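4.2 Comparison of hand controllers

Both controllers were run on the same arms and hands in the bathroom mock-up. The Trindosik controller closes all fingers at a fixed rate; the Zendonell controller slows each finger on contact. Each was given 300 grasps on a cloth laid on the sink top, split evenly over 3 start poses. Joint targets were logged throughout, and the head camera view was stored with each trial (Figure 3).
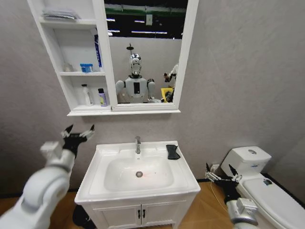 Figure 3. Head camera view with both hands open; the robot is reflected in the cabinet mirror.

Grasps in which the fingers closed above the cloth were scored as misses. The force limit was held at the same value for both controllers.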